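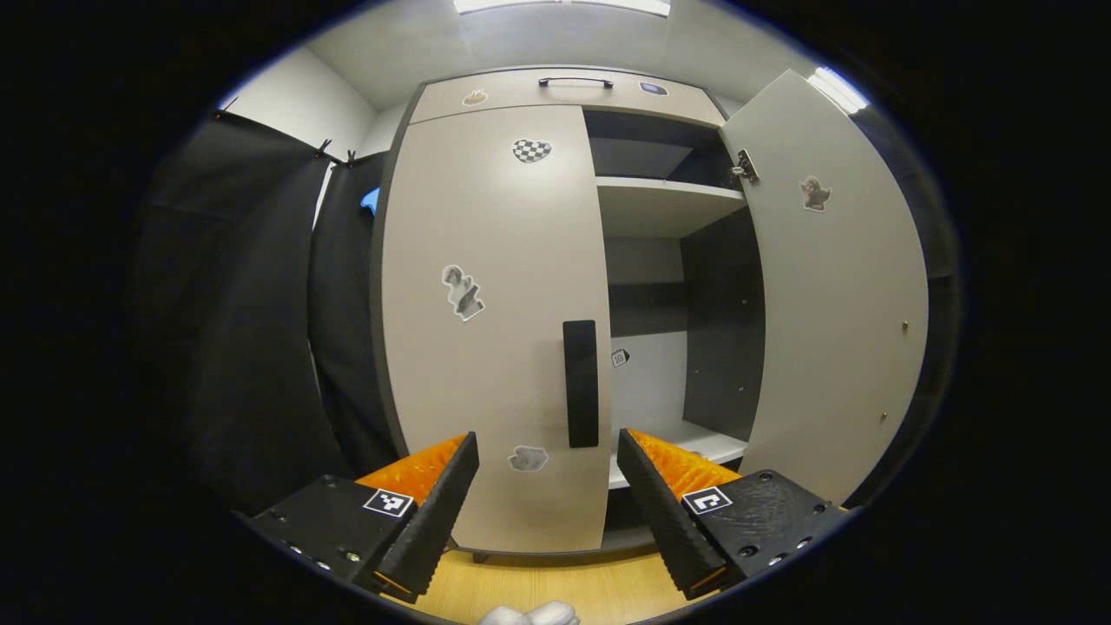

Tall wardrobe, right door open. Beige-gray fronts, black handles, stickers stay on.

About Ono Wardrobe Rescue

We fix up, sort out and pass on storage furniture. Wardrobes mostly. Some dressers, the odd shoe cabinet. Started in a rented garage off Plitberg Road with one van and a box of shelf pegs, now in the long building behind the tile shop. Same van.

What we do

You have a wardrobe that sticks, sags or swallows socks. We come look at it. Hinges adjusted, drawers put back on there runners, shelves moved to where you can reach them. If you don't want it anymore we pick it up, and it goes to the next home for a flat fee. Last year 319 pieces went out the door. 238 of those were wardrobes, so yes, the name fits.

We also do insides. A lot of people have a good cabinet with the shelves in the wrong place. One high up, one way down low, and a big gap where everything gets thrown in a heap. Those rows of little holes down the side are for pegs. Use them! Moving a shelf is a ten minute job and we bring spare pegs in most sizes. Long coats, short shelf. Kids' clothes, lots of shelves. Bedding on the bottom, please, it's heavy.

Stickers

We get asked. No, we don't scrape them unless you say so. Checkered hearts, little animals, whatever a kid put on the door. Some buyers like them. If you want them gone it's warm water, a plastic scraper and a bit of patience, included in the price. Old glue marks cost extra on raw wood.

The Vashisht room

Our sorting room, upstairs. Bring a bag of clothes, borrow a table, fold it all and go home with less. Open mornings from 9, closed at lunch, open again until 5. Tea is free, parking is not (sorry, it's the city's lot). The give-away rail is by the stairs. Clean things only on the rail.

Parts

Pegs, hinges, bar handles, drawer runners, back panels cut to size. 1,409 hinges on the wall at the April count and we still didn't have the one somebody needed. Bring the old one with you, or a photo with a ruler next to it. Handles are sold in pairs but ask, we have singles in the tray.

Pickup and delivery

Plitberg and Nirkov, both sides of the river. Ground floor or elevator is easy. Stairs, tell us how many flights before we come. Please empty the drawers. All of them, the top one too. Shelves out and pegs in an envelope taped to the shelf.

Questions, prices, pickup times: call the shop or use the form on the contact page. We anwser in the evening, mostly.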